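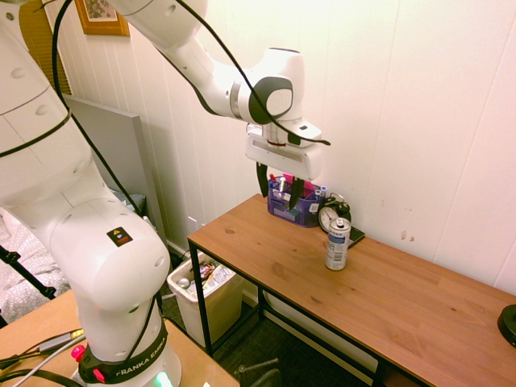

I finally got to the Skemen open day in November, hoping someone would explain the Surnedix licensing complaint in plain English. Three lawyers tried — bless them!

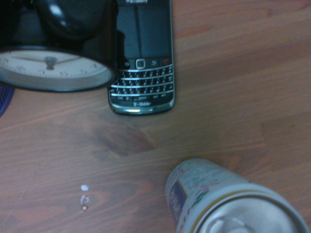

So can Dimen still bundle its search bar? For now it can, until the regulator rules.

Over coffee we all got onto remedies, and I favoured a fine.

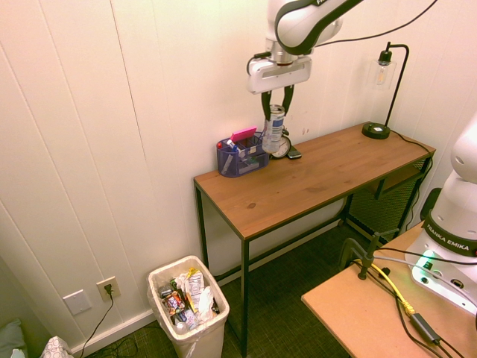
Adoración Lozano reckoned a fine would change nothing, and that opening up the defaults was worth more to Dela Peña and the other small rivals.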